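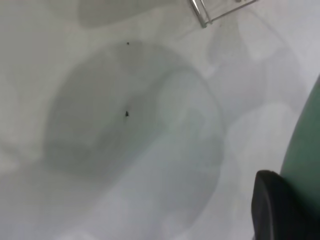

Step 1. Prepare the work surface

Wipe the bench with a lint-free cloth before powering the arm. The Clurnik wrist camera sits close to the surface during a pick, and any fleck of debris on a white top shows up as a hard dark point. The segmentation software that ships with the kit treats anything darker than its threshold as a candidate object. Two small specks are enough to produce two false candidates.

Use a matte surface. Gloss laminate and bare stainless steel both return highlights that the camera's auto exposure will chase.

Step 2. Check the lighting

Move the arm to the hover pose (menu item Poses, then Hover) and open the live view. With several lamps overhead, the arm and gripper throw soft grey shadows from more than one direction. They overlap, and where they do the result can be a dark round patch with a paler ring, close enough to the outline of a cup seen from above to matter.

Switch the room lights off one bank at a time and note which shadow disappears. Leave off any bank that puts a dark patch near the centre of the view. If the room has only one bank, fit the diffuser supplied in the accessory bag and repeat the check.

Step 3. Set the shadow threshold

Open the Vision tab and find Shadow Reject. The factory value is 60. On a white matte bench under mixed lighting this was too low in our trial, and the planner regularly proposed grasps on bare surface. Raise the value to 89 and save the profile under a new name. The factory profile cannot be restored without a full reset.

Values above this start to reject dark objects with soft edges, such as rubber stoppers and foam pads.

Step 4. Enable edge mode for clear items

Transparent containers are the weak point of the kit. The bench shows through the body, so the software has little to work with apart from reflections along the rim or a corner. Tick Edge Mode and set Minimum Edge to 2. Keep clear items fully inside the view when teaching them. An item with only a corner showing will be stored with the wrong centre.

Step 5. Mask the gripper

The finger and part of the arm housing appear in the lower corner of the camera view. Select Mask, trace around both, and close the outline. Leave a small margin, particularly along the rounded top of the finger pad, where a light rim can be read as an object edge. Redo the mask whenever the finger pads are changed.

Step 6. Run the verification cycle

Place one opaque item and one clear item on the bench and run Verify. The routine logs every proposed grasp, including those it rejects. Our log for a full cycle held 292 entries. Sort by confidence and look at the lowest accepted values first. If any fall on empty bench, return to step 2 before changing the threshold again.

Remarks on the kit

Setup is straightforward for anyone who has used a small arm before. The Prando mounting plate fits without shimming and the cable guide is adequate. The manual covers shadows in a single paragraph and does not mention clear containers. Edge Mode is documented only in the release notes.

Tested with the standard finger set. The soft finger set was not supplied.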